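Gondola shelving

Gondola shelving is a type of freestanding or wall-backed shop fitting used to display packaged goods for self-service. It is the most common fixture in supermarkets, convenience stores, pharmacies and hardware shops, and is also found in staff canteens, school tuck shops and retail training rooms. In Australia the word "gondola" is often used for any bay of adjustable steel shelving, including single-sided runs placed against a wall.

Construction

A standard bay consists of two slotted uprights, a set of back panels, a base shelf and a number of upper shelves carried on brackets. The brackets hook into the slots and can be moved up or down without tools. Bays are joined side by side by sharing an upright, so that a run of any length can be built up from one starter bay and a series of add-on bays.

The base shelf sits on a pair of feet and is normally deeper than the shelves over it. It gives the bay its stability and brings the lowest stock forward where it can be seen by a standing customer. The gap beneath it is closed by a kick plate, which keeps out dropped packets and the heads of mops. Upper shelves may be set flat or tilted forward a few degrees – tilted shelves need a lip or wire riser at the front.

Most shelving is cold-rolled steel with a powder-coated finish. White and light grey were usual for many years, on the grounds that pale shelves reflect light onto the stock. Black and charcoal became popular later, particularly for confectionery, wine and cosmetics, where bright packaging stands out against a dark background. Dark finishes show dust and scratches more readily and need wiping down more often.

Ticket strips

The front edge of each shelf usually carries a plastic channel known as a ticket strip, data strip or price rail. It holds paper price labels behind a clear cover, or takes clip-on electronic labels. Strips come in white, clear and a range of colours, and can be replaced separately when they yellow or crack. On dark shelving a white strip has the further effect of marking out the line of the shelf.

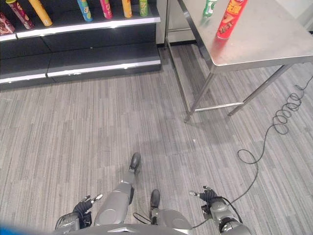 Snack foods are a common use for small runs of gondola shelving, and the shape of the packaging has a good deal of influence on how the shelves are set. Bags of chips are light but bulky and are often hung from pegs or stacked on wide shelves. Boxed biscuits and chocolates can be laid flat or stood on end. Rigid tubes stand upright in narrow columns, one flavour to a column, and the colour of the tube is generally used to tell the flavours apart. Because tubes are tall for their width they are easily knocked, and many shops fit dividers or a low front rail to keep the columns straight.

Filling a shelf so that the front item of each column is at the edge is called facing up. It is normally done at closing time and again during quiet periods. Older stock is brought forward and new stock placed behind it.

Use with tables and benches

Shelving bays are often paired with a separate work surface for unpacking, pricing and sorting. Stainless steel tables are favoured where food is handled, as the surface is easy to clean and stands up to repeated wiping. The better types have a folded front edge, which stiffens the top and leaves no sharp corner. Some have an undershelf, while open-frame models leave room for cartons or a trolley underneath.

Small-format systems

Full-height supermarket bays are too large for many rooms, and several suppliers offer reduced versions. The Kerkby system, sold by the shopfitting firm Jomau, uses a bay 124 centimetres high with 2 upper shelves and a base. Its catalogue dated July 8, 2018 lists 13 shelf and bracket combinations, all of which fit the same upright. A similar range from Chu has a fixed base and was sold mainly to kiosks. The Tirnura range was made for carpeted rooms and has broad levelling feet in place of the usual narrow ones.

Installation

Bays must be level before they are loaded. On carpet the feet tend to settle over the first few weeks, and the level should be checked again after that time. Heavy goods belong on the base shelf, and single-sided bays should be fixed to the wall.

See also: Endcap; Pegboard; Planogram; Shopfitting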